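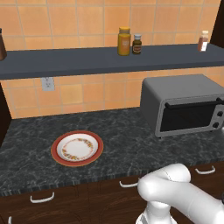 *Kamran Alipour and Korkor Sowah – project report, March 12, 2023*

# Fiadzo: a small planner that checks its own view

We started Fiadzo in January with one question we both really wanted to answer: how much better does a simple pick-and-place planner get if it's allowed to look again through a wrist camera before it commits? All our work is in simulation, in a kitchen with a marble counter, a toaster oven, a shelf and a plate. It has been a fun semester!

## How the software is put together

The code is split into four modules that talk over plain message queues:

- **Clurkik** takes the room view and returns a rough position for each object it knows.
- **Adport** is the adapter between our messages and the simulator's joint commands.
- **Vivo** is the viewer. It replays any run with the camera views lined up by time step, and it saved us more hours than anything else we wrote.
- The **planner** picks a goal, asks for a path and decides whether to go on or look again.

The room view is good for the big layout. It gives us the plate on the left of the counter and the toaster oven on the right, and it's what we use to keep the arm's path clear of the shelf. It's weaker near the arm itself, which can hide part of the counter front, and whatever is past the edge of the view simply isn't there for Clurkik.

So the planner treats room-view positions as a first guess. Each one carries an uncertainty radius, and if the radius is too big for a safe grasp, the planner asks for a wrist view.

## What the wrist camera adds

Up close everything changes. The fingers and the gripper body fill the bottom of the view, so an item can be mostly hidden, with only thin slices of color showing over the gripper's edge. Our first detector threw those slices out as noise. Korkor rewrote that step so small patches lying along the same low line get grouped into one candidate, and we were so happy the first time it ran.

The marble gave us trouble too – bright veins make strong edges, and the old version kept proposing grasps on bare stone. We now mask the gripper with a fixed template and give edges with marble colors on both sides a lower weight.

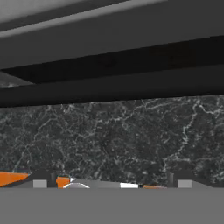

## Results

We ran 147 trials with the second look turned on. The planner finished 126 of them with the object where it should be. With the second look turned off, on the same starting layouts, it failed over 33 times, mostly from grasps placed a little too far to one side.

The extra view does cost time, and Kamran wants to try skipping it when Clurkik is already sure. We also still restart Adport by hand when a queue fills up, so that fix comes first.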